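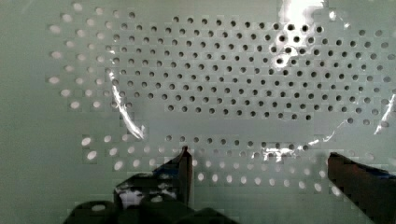
Projection room and auditorium check, Flanis Cinema, Screen 2, before the spaghetti western season. Inspection carried out 21st January by Ognjen Golob, with Jasmina Dimitrov present for the electrical items. Comments are given after each item. Where an item refers to perforations, it means small round holes in a regular pattern, dark where little light comes through and bright white where it is lit from behind. The screen is to be checked under both conditions.

1. Screen surface
Perforations clear in front of the centre speaker. Two blocked patches at lower left, paint overspray. Clean with a dry soft brush only. No solvent.
Result: pass with comment.

2. Screen masking
Side masking runs to the 2.35 stop and back. Right-hand motor slow on return. Top masking not tested.
Result: repeat before opening.

3. Film path, 35 mm projector
Gate, sprockets and pad rollers free of emulsion build-up. Light scratch on the lower pad roller, outside the picture area. The Dubey print has shrunk slightly and is to be run with reduced gate tension.
Result: pass.

4. Lamp house
Lamp at 800 hours. Door interlock cuts power when opened. Gloves and face shield on the hook, shield visor cracked.
Result: fail on visor. Replace before next lamp change.

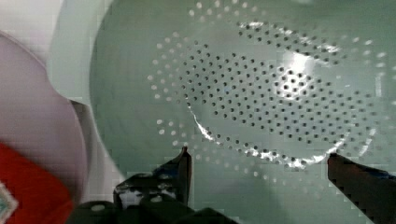

5. Port glass and fire shutter
Shutter drops on manual release. Fusible link in date. Port glass smeared on the auditorium side, cleaned during the visit.
Result: pass.

6. Aisles and exits
Exit signs lit on battery. Step light out at row F. Rear exit bar stiff and needs two hands.
Result: fail on exit bar. Adelmo Messina to arrange repair.

7. Print storage
Cans stacked flat, 3 high at most. Vinegar smell from reel 2 of the trailer compilation. Move it to the separate cupboard and label it.
Result: pass with comment.

Items 2, 4 and 6 to be rechecked before the first public showing. Next full inspection: April.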